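How to Test Whether a Robot Can Handle Cloth Chores, Starting in Simulation

18 Oct 2024

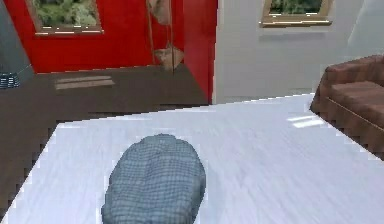
The living room scene in the simulator, with the soft-looking item on the table near the viewpoint.

People ask whether a home robot can fold laundry yet. The short answer is that some can, slowly, with items they have practiced on. A more useful answer comes from running your own test. This page covers the setup we use at Prallstead before any hardware gets switched on. You need a desktop computer with a decent graphics card, the Fuvov simulator, and an afternoon.

Step 1. Pick one chore and write it down

"Tidy the living room" is too big. "Pick up one piece of cloth from the table and put it down flat at the other end" is a good size. Write a single sentence that says where the item starts, where it should end up, and what counts as finished. If two people would read the sentence differently, rewrite it.

For a first test, leave out folding. A machine that can't pick up a cloth by its edge won't fold it either.

Step 2. Load a room

Open Fuvov and choose one of the furnished rooms. A room with a sofa, windows and colored walls is a better test than a plain gray box. The vision software has to find the item among other things, as it would in a house. Check the tabletop for glare. A bright spot on a pale surface can be mistaken for an object, and you want to know about that early.

Leave the render quality at medium. Edges will look jagged. For this kind of test that has made little difference to our results, and the runs finish a lot faster.

Step 3. Set up the cloth

Soft items are the hard part of household work. A mug keeps its shape when it is pushed. A cloth bunches, slides and folds over on itself. In the item menu, set the body type to "soft" and start with the default stiffness. Then let the simulation run for a few seconds before the robot moves. If the item shakes or sinks through the table, raise the solver steps to 12 and try again.

Turn on the mesh overlay if you want to follow how the surface bends. Turn it off again before you record scores. Some vision models will use the grid lines as a cue, and there are no grid lines on a real towel.

Step 4. Run the trials

Do at least 26 trials with the item in a slightly different spot and at a different angle each time. Fewer than that and one lucky streak will fool you. Save the log from every run, including the ones that crash.

Score each run with one of these:

Done: the item ended where your sentence said.
Partial: it was lifted but ended in the wrong place.
Missed: it was never lifted.
Stopped: the robot hit the table or timed out.

Step 5. Read the results

Our last full set was 108 trials with the Grular arm model. It finished the move in 83 of them. Most of the failures were misses, with the fingers closing just above the cloth. Lowering the approach height fixed part of that and caused a few table hits.

Time matters too. The average move took around 40 seconds, and a person does it in two or three.

Step 6. Decide what to try on hardware

Simulated cloth is more forgiving than real cloth, so expect the score to drop. We use the Ramanauskas checklist before moving over: soft limits set, stop button within reach, table cleared of anything breakable. Start at quarter speed.

If your simulated score is under half, stay in the simulator. Change one setting at a time and repeat Step 4. We began this series in March and changed three things at once, and had to throw out the first set of logs.

The next page covers adding a second item to the table.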